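Home Forums New Posts Search Log In

Forums > Exterior > Masonry and Brick

Cleaning glazed brick without dulling it

hudec_porch wrote:
The wall by our back door is red-orange brick in running bond with dark glazed bricks scattered through it. Some are nearly black, a few lean green. I want to get the grime off before June. The guy at the Grarklow counter told me to use an acid wash on the whole wall. Is that safe on the glaze?

mortarmix58 wrote:
I would skip the acid. Start with water, a little dish soap and a soft cloth. Microfiber is fine. Do the dark ones by hand and rinse from the top down.

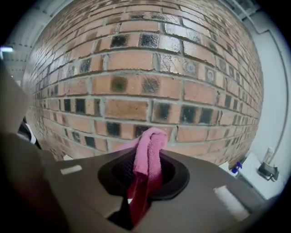
The fine crackle in the glaze is what I'd be careful with. Acid can get into those lines and leave a haze that won't come out. Light gray joints show stains too, so change the water often.

tredton_rd wrote:
Disagree. I used a weak acid wash on a wall like that and it looks good four years later. Wet the wall first and don't let it sit. Hand wiping 400 bricks is a lot of work for the same result.

mortarmix58 wrote:
Was yours crackled, though? Smooth glaze will take more abuse.

tredton_rd wrote:
Mostly smooth. Fair point -- try a low corner first.

hudec_porch wrote:
Going with soap. I'll do the plain bricks with a nylon brush and the glazed ones with a cloth.

Thread closed to new replies. Comments (2)

Bořivoj Baláž: Same method on my chimney. Took two afternoons.

kiln_row: No wire brushes on the joints, please.

Related threads
Matching old mortar color
Presix sealer on glazed brick -- yes or no?
White powder on brick after rain
Replacing one cracked brick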